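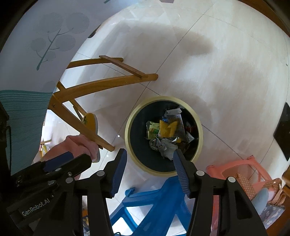

Hegarty Animal Rescue
Companion Animal Microchipping and Rehoming Grant – second progress report
Prepared by Mekdes Woldemariam for the Wita Fund

1. Period covered

The report covers the second half of the grant, up to the end of November. Spending against each budget line is set out in the annex sent separately by Sevim Ekinci.

2. Microchipping sessions

The grant agreement set a target of 294 animals chipped by the close of the period. The total reached was 306, of which 132 were cats. Dogs made up most of the remainder, with a small number of rabbits brought in by owners who had seen the notice at the Trinda clinic. Each animal was scanned before implanting. Where an existing chip was found, the owner was given the database telephone number and the animal was left out of the total.

Attendance was uneven. The Sunday session was full by mid-morning and owners were asked to come back in the afternoon. Weekday sessions ran below capacity, and we propose to drop the earliest slot.
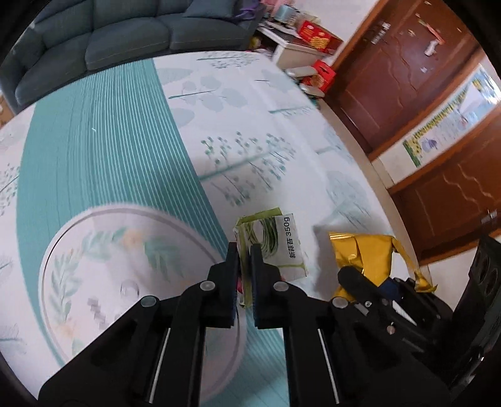

Two scanners were replaced during the period. The older units read the current chips at close range only and missed one on a first pass, which was picked up by the second check. Both purchases fall under equipment and no transfer between budget lines is requested.

3. Rehoming

14 dogs were placed through the foster scheme. Home visits were carried out by Liam Sugden and Kristóf Szűcs, using the revised form agreed after the first report. The form now records fence height, hours the dog would be left alone and other animals in the household. Two placements were ended early and the dogs returned to kennels – in both cases the resident dog did not settle with the newcomer. One has since been placed again.

Tonico, the long-stay lurcher mentioned in the first report, remains with us. His dental treatment is complete and has been charged to general funds, as it falls outside the terms of the grant.

4. Records

Lộc Kiều has moved the intake register from paper to a shared spreadsheet. Entries from before the grant have not been copied across. Chip numbers are typed twice and compared, which has slowed intake slightly but has removed the mismatches noted by the Fund.
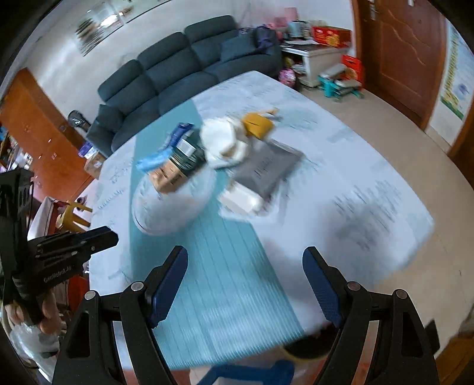
Table with cloth and striped runner.

5. Next period

Sessions will continue monthly. The cost of chips has risen and the unit price in the original budget no longer holds; a revised figure is given in the annex. We ask the Fund to confirm whether the underspend on travel may be used to meet the difference.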